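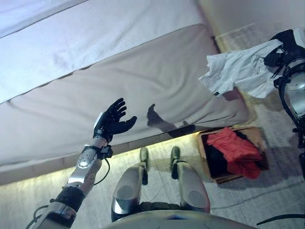

Tevix Frade home-assist humanoid – pre-acceptance inspection, bedroom laundry routine
Site: Flimisach test apartment
Inspector: Salvador Prata
Unit on 2-week trial, January

1. Emergency stop, handheld: PASS. Tested from the doorway and from the far side of the bed.

2. Finger covers, both hands: PASS. No splits or loose tips.

3. Wrist cable, left arm: COMMENT. Slack loop outside the forearm cover. Could snag on bedding. Supplier to clip it closer.

4. Straps and cords, right arm: FAIL. Fabric can catch under the strap assembly. Cover required before unattended use.

5. Knee covers: PASS. Fasteners tight.

6. Footing on carpet: PASS. Stable at a 90 cm reach.

7. Floor cables: COMMENT. Reroute along the wall – the current run crosses the walking area.

8. Joint temperature after a full cycle: PASS. 34 °C at the elbow, measured on the cover.

9. Operator manual: FAIL. Section 4 still refers to the older Sostosley gripper.

Result: not accepted. Recheck items 3, 4, 7 and 9 on Saturday. Other items carry over unless parts are changed.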